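Brandão signs with Lulunmont for debut EP

June 17, 2024 — The label Lulunmont is happy to announce the signing of the producer Brandão, whose first EP, "Sekham", comes out in July. It has four tracks of slow, heavy club music, with a lot of space between the drums and a low, warm bass.
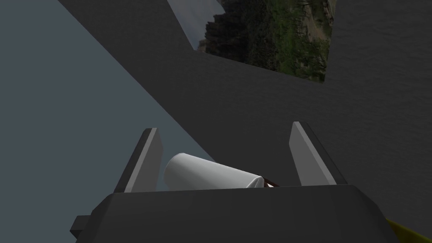 Will there be a vinyl version? Lulunmont is pressing 200 copies, and they can be ordered from the label's own shop.

"I heard the title track one time and wrote to him the same night," says Kavinda Begum of Lulunmont. The EP also includes a remix by Ludimon — faster, and much rougher than the original.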